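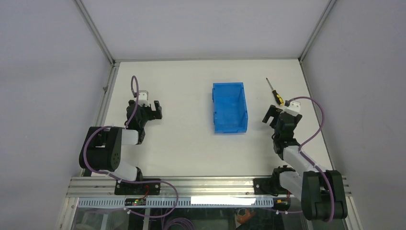 *Schraubendreher und blaue Kiste, leer.*

# Ausleihtheke sucht Mensch mit Geduld (m/w/d), Teilzeit

Gateo ist ein Leihladen für Werkzeug, Küchengerät und Dinge, die man einmal im Jahr braucht und die restliche Zeit im Keller verflucht. Im Bestand sind derzeit 963 Gegenstände, darunter vier Fonduesets, die alle am selben Abend im Dezember verlangt werden. Ab Juli suchen wir Verstärkung für Ausgabe und Rücknahme.

## Was zu tun ist

- Leihgaben ausgeben, zurücknehmen und im Katalog austragen. Der Katalog heißt Oluvlow, stammt von einem Studenten, der inzwischen Zahnarzt ist, und muss nach jeder Buchung einmal neu geladen werden.
- Bei der Rücknahme prüfen, ob der Bohrer noch im Bohrerkasten liegt. Meistens fehlt der Sechser.
- Freundlich erklären, dass ein Hochdruckreiniger nicht für Teppiche gedacht ist. Ein zweites Mal freundlich erklären.
- Mahnungen schreiben. Unser Ton ist höflich bis zur dritten, danach übernimmt Hedvika Lukáč, und dann kommen die Sachen zurück.
- Kleinere Reparaturen: Stecker tauschen, Griffe festziehen, Sägeblätter wechseln. Alles mit Benzinmotor geht an die Werkstatt Procházka und bleibt dort erfahrungsgemäß länger, als auf dem Zettel steht.

## Was du mitbringst

Eine handwerkliche Ausbildung ist schön, aber keine Bedingung. Du solltest einen Torx von einem Inbus unterscheiden können und es für dich behalten, wenn der Kunde es nicht kann. Deutsch brauchst du sicher, jede weitere Sprache hilft. Ein Führerschein wäre gut für die Fahrten zum Außenlager Hollcombe (der Name hing schon am Tor, wir haben ihn aus Sparsamkeit behalten).

Belastbar sein musst du nur beim Tragen. Die Parkettschleifmaschine hat zwei Griffe und wurde offensichtlich für drei Personen entworfen.

## Was wir bieten

- 20 Stunden pro Woche, unbefristet, Probezeit drei Monate
- 1.000 Euro Weiterbildungsbudget im Jahr, das bisher fast ausschließlich in Schweißkurse geflossen ist
- Kostenlose Ausleihe für den Eigenbedarf, Fonduesets ausgenommen
- Einen Dienstplan, der vier Wochen im Voraus steht und dann auch gilt
- Kaffee - er ist heiß, mehr versprechen wir nicht

Die Bezahlung richtet sich nach unserem Haustarif. Die genaue Stufe hängt von der Berufserfahrung ab, wir nennen sie dir vor dem ersten Gespräch.

## Bewerbung

Ein Lebenslauf und ein paar Zeilen reichen, ein Foto brauchen wir nicht. Schreib uns bitte dazu, welches Gerät du dir zuletzt geliehen und wie spät du es zurückgegeben hast. Unterlagen an Iveta Hrnčiar, gern direkt an der Theke abgeben, dann siehst du auch gleich die Schleifmaschine. Probearbeiten dauert einen Nachmittag, beginnt um 14 Uhr und wird bezahlt.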